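The ledger at the Gukeo mill did not balance. Onni Kettunen found the gap in May, on page 45, at the bottom of a column his brother Teemu had initialed. The shortfall was 2,692. He added the column again from the top, then from the bottom, and got the same figure both ways.

He wrote the number on a slip of paper, folded it once, and put it in his shirt pocket. Procedure required that a discrepancy be reported to the auditor within two days. The auditor was Parviz Nikzad, who had been engaged to Teemu until the winter and who still used the office at the end of the hall.

Onni knocked at 4:40 p.m.

"It's open," Parviz said. 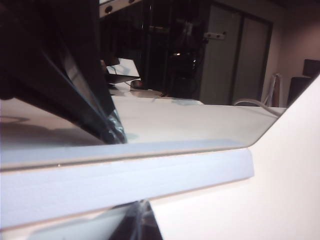

Onni gave him the slip. Parviz unfolded it and read it. His face did not change. He had audited Zollent through a bankruptcy and was known for this.

"Who else has seen it?"

"Veikko Kiiskinen has a key to the cabinet. I don't know if he looks."

"He looks." Parviz opened a drawer, took out a bank statement, and laid it next to the slip. It showed one withdrawal, 260, repeated monthly, and a larger one at the end. The payee was a clinic in Fonville.

Onni read the name of the clinic. Their mother had died in a place like it. He read the dates next. The first payment had gone out a week after Teemu returned the ring.

"He told me he was tired of me," Parviz said. "Those were the words. I wrote them down."

"You write everything down."

"Yes."

The radiator ticked. In the yard a truck backed up to the loading dock and stopped, and somebody dropped the tailgate.

"How long have you had this?" Onni asked.

"Nine days."

"The limit is two."

"I know what the limit is. I drafted it."
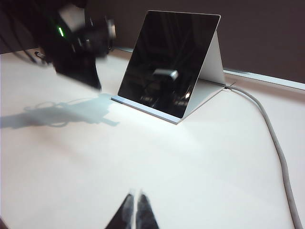
*The tablet in its white stand.*

Onni sat down. He considered the options in order. If the report was filed, Niilo Sjöberg would call the police before supper, and Teemu would be arrested in a hospital bed. If it was not filed, Parviz would lose his license at the next review. The money could be put back. Onni had part of it, in the account meant for the roof.

"I can cover half," he said.

"I covered the other half this morning." Parviz turned the statement over. On the back he had written a room number and the visiting hours, in pencil, very small. "The Fallahi bus leaves at six. I bought one ticket. I did not know if I would use it."

Onni took his car keys out of his pocket and set them on the statement.

"It's faster if I drive," he said.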